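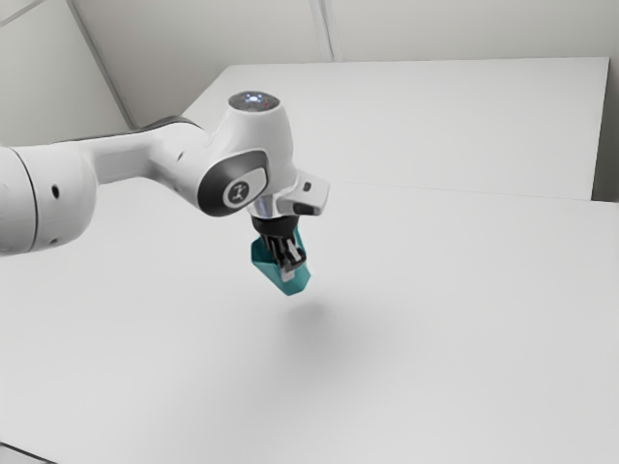 Members of the public who wish to know how political donations are declared in the district of Drulasmont will find the rules explained on this page. The answers apply to parties, independent candidates and campaign groups, and to any business or association which gives money to them. A gift does not have to be money. Goods, premises, staff time and equipment all count, whether the item is a box of envelopes or a white robot arm with a black gripper, and each must be entered at the price the recipient would otherwise have paid. These answers are for guidance only and do not replace the Donations Code.

Published 6 Jan 2018 by the Elections Information Desk

This site uses cookies to remember your settings. By continuing to browse you accept our use of cookies. Accept | Find out more

What counts as a donation?

A donation is anything of value given to a party, candidate or campaign group for use in its political work. It includes money, loans on terms better than those a bank would offer, free or reduced-price goods, sponsorship of events, and the payment of a bill on someone else's behalf. Unpaid help given by a person in their own time is not a donation. Where an employer continues to pay a member of staff who is working on a campaign, the wages for those hours are a donation from the employer.

Is there a lower limit?

Yes. Gifts worth less than £225 from a single source in one calendar year need not be declared. Gifts from the same source are added together, so a donor who gives £150 in spring and £100 in autumn has passed the limit and both gifts must be shown.

When is the donor's name published?

The name of any donor giving £500 or more in a calendar year appears in the public register. Between £225 and £500 the gift is declared to this office but only the amount and the type of donor are published. Home addresses are never published.

May companies and trade associations donate?

They may, provided that they are registered and carry on business in the district. A parent company and its subsidiaries are treated as one donor. Trade associations must state whether the gift came from general funds or from a separate political fund, and in the second case must keep a list of those who paid into it.

How long does a recipient have to check a donation?

Recipients have 11 working days from the date of receipt to confirm who the donor is and whether the gift is allowed. If this cannot be done, the gift must be returned. Cash that cannot be traced to a donor is paid to this office.

When are returns due?

Annual returns are due by the last working day of June. Additional returns are required during an election period, and the dates are sent to registered agents when the election is called. A nil return must still be submitted.

Do the rules differ between wards?

The limits are the same in Ross, Ratis and Kokasness. Spending limits for candidates do differ, as they depend on the number of registered electors, and are set out in a separate notice - copies are held at the district office.

How many donations are on the register?

The last completed register lists 903 declared donations. Entries are kept in the order in which they were received and may be sorted by recipient or by type of donor.

What happens if a return is late or wrong?

A recipient who notices an error should write to this office as soon as possible, quoting the entry number. Corrections are shown beside the original entry, which is not removed. Late returns may lead to a fixed penalty. Deliberate false statements are an offence and are referred to the police.

Can I inspect the register in person?

Yes, by appointment during office hours. Please bring proof of identity. Single pages may be copied without charge - a fee applies to copies of the whole register.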